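Old stones, new floor plan

I finally made it up to Flolham to see the chapel dig, and I have been boring my family with it ever since. If you've been on this list for a while you'll remember the place: a squat little church on a hill, mostly ignored, with a damp problem that goes back longer than the parish records do. The damp is how all this started. They lifted part of the nave floor in May to lay a drain, and under the slabs was another floor, and under that was a wall running in completely the wrong direction.

Marwa Belhaj, who is directing the dig, walked me along it (in borrowed boots, two sizes too big). The wall belongs to an older building, smaller than the chapel and turned a good way off its line. She thinks it was a chapel too, but she won't say so in print until the mortar samples are back. So far they have logged 426 finds, and most of them are roof tile. I love that! Everyone wants a gold ring and what you get is tile, bags and bags of it, every piece washed and numbered.

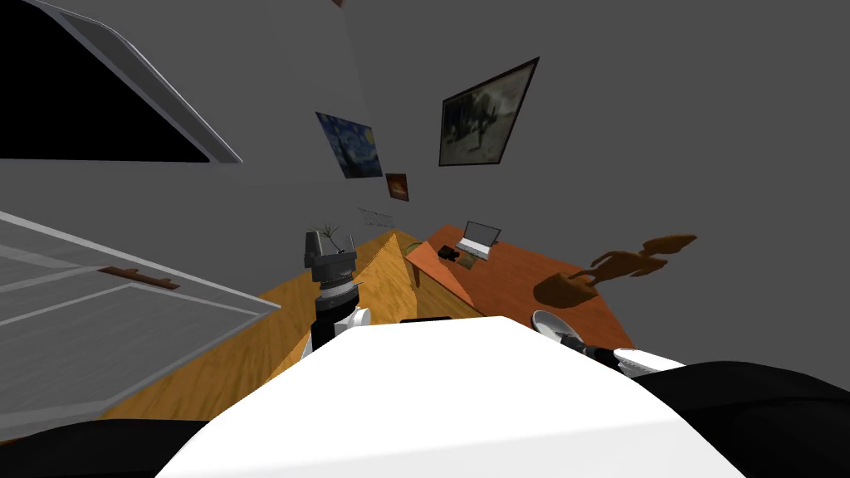
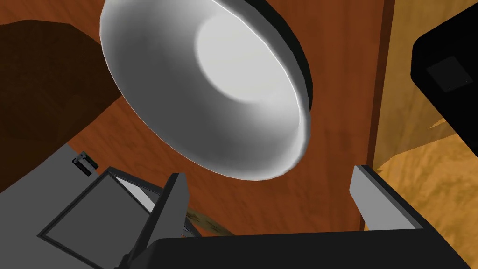
Images: Skavura

The part I keep thinking about is the graves. There are seven of them, and three line up with the old wall instead of the church we see today. Somebody was burying people by the earlier building's compass, so to speak, and then at some point they switched. Marwa would like to know when. So would I.

Vasiliki Papadakis is working through the parish accounts at the same time, and she has found a payment for "taking downe the olde ende," with no date on the page and the next leaf missing. Typical. She's hoping a copy survives among the Damine estate papers, which haven't been cataloged yet.

The trench stays open for another three weeks and you can look in from the south door any afternoon. Wear shoes you don't care about. I'll write again when the mortar results come in.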